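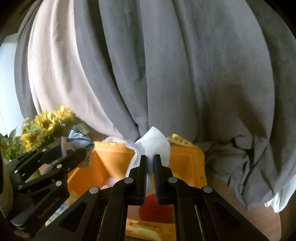
The gripper pair at the orange bin, by the gray curtain.

The grippers came up from Dobson on the 2 p.m. bus, and my aunt, who had promised the Alton paper an honest review of them before the end of November, would not let anyone touch the box until the kettle had boiled. She had reviewed 111 household machines in her time, from bread makers to a thing that folded napkins and caught fire, and she believed that a product ought to wait for its reviewer and never the other way about.

"A trial kit," she read from the leaflet, holding it at arm's length. "You hold one in each hand, and you tidy as you always tidy, and the Skomevham learns it from you. Well, it will learn some terrible habits in this house."

She sent me for the sunflowers, which had always lived on that table, and told me the plaid mat was to stay put as well, for she saw no point in teaching a machine to tidy a room that didn't look like ours. Then she pushed up her sleeves and took hold of the handles, a little grandly, like a woman about to conduct the Girden town band.

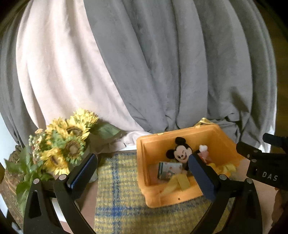 She went slowly at first. The trouble with the orange box, she said, was that everything soft in the house had ended up in it sooner or later, and you couldn't take hold of one thing without some other thing having an opinion. Mickey had been mine, and before that my cousin's, and I had not thought about him for 22 years, but I found I minded very much how he was picked up.

"Gently," I said.

"I am being gentle," said my aunt. "It's in the leaflet."

We kept at it until the light went and the tea was stone cold. She wrote her review that same evening at the kitchen counter, with her shoes off, reading bits aloud to me as she went. She gave the handles high marks, the leaflet rather low ones, and under "Would you keep it?" she wrote yes, then crossed it out, then wrote yes again and asked me whether there was any cake left.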